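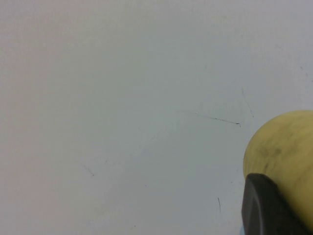
February, 7:40 am

Glue trials again, Villitz batch. Room at 17 when I got in, heater on, 19 by the time I had the pot up to heat. Hide glue soaked overnight, looked fine, smelled fine. Forgot to write down the water ratio last time so doing it properly: 120 g dry glue, same again by half for water. Too thick?? Aled says go thinner for the spine linings, thicker for boards. Will split the pot and see.

Books on the bench list:
Brorkham ledger -- sewing done, spine needs first lining
Warrier hymnal -- boards off, waiting on leather
the two small Diltetti account books -- not started

Ledger first. Four layers of paper on the spine, Pao-chu's kozo for the first one, then the heavier stuff. First layer went down OK but cockled at the tail end. Peeled and redid it with less glue. Better. Left it under the sandbag.

9:15
Thin pot skinning over already. Lid on, should have had it on from the start. Note for Eirlys: the thermostat dial reads low, set it a notch under what you think you want or you'll cook the glue. Please somebody put tape on the dial.

Hymnal. Old spine leather came away in flakes, red rot all down the joint. Saved the title piece, its in the envelope marked W. Tomás wants to reback in calf. I'd go goat, the thing gets used every week and calf won't hold up. Ask Angharad what the church is willing to pay before we argue about it any more.

Grain direction on the new boards -- checked by bending, both run head to tail. One of the offcuts was cross grain so do not grab from that pile without checking. That's how we got the warped one in the fall.

11:30
Thick pot on board scraps, 14 minutes open before pressing. Held at the corners, lifted a bit in the middle. Next try 10 min and a warmer board. Thin pot on the same scraps soaked in and gave a starved joint, pulled apart by hand. So Aled was right on both, don't tell him.

Ledger second layer on after lunch. Sanded the first one lightly with 300 grit, probly overkill.

To do
order more kozo, down to the last sheet
sharpen paring knife, it is tearing not cutting
new brush for the thin pot, this one sheds
ask Pao-chu about the wheat paste recipe, mine keeps going lumpy
Diltetti books need collating before anyone cuts a thread

Pots off at 4, both washed out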